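Against the Mezzanine

August 22, 2024

Every office I have been shown in the last few years has been the same office. White walls, white ceiling, the beams left out where people can see them, and a second floor that stops halfway across so that everyone upstairs can look down on everyone else. The firms that rent them talk about light and air. I have worked in two, and I would like to put in a word for the door.

The first was the old Kioko building, where the lease brochure promised "volume." We got volume. A stapler dropped upstairs could be heard at the front desk, and a phone call about somebody's dental bill reached 25 people who had no stake in it. Management at Kioko answered complaints by handing out headphones, which tells you what they thought the room was for.

The sales pitch goes that walls keep people from talking. Maybe so. When we moved to Zanent's two-story space in July, I kept a tally for 7 working days of how often somebody came down the stairs to ask me a thing in person. I won't pretend it was science, but the messages I got from people I could see from my chair won easily.

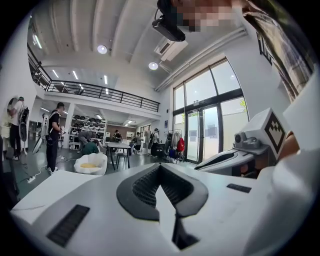
Does a tall, bright room make a better place to work than an ordinary one?

For the first week, maybe, and after that it depends on whether you can hear yourself think and whether your feet are cold.

Air is the part I am most doubtful about. A wall unit mounted close to a high ceiling has a great deal of empty space to deal with before it gets to a person at a desk. The space under the mezzanine has its own weather. Ours at Zanent was stuffy by three in the afternoon while the open side needed a sweater, and the thermostat was on the open side.

Then there is the glass. I like daylight as much as anyone, and a tall window wall with black frames does look good from the street. It also puts glare on every screen that faces it. Puvitz, the fit-out company, quoted us 467 dollars a panel for shades and another 500 for the motor. We taped up paper.

A railing with open balusters stops a person from falling and does nothing for sound. I would trade ours tomorrow for a plain solid wall up to chest height, with shelves on the back of it. Fustosora, the firm that drew up our floor, told us this would "break the sight line." Good. I have seen the sight line — it is mostly the tops of heads.

I don't want the cubicles back. I want a few small rooms with doors that close, put in before the next round of pendant lamps is ordered.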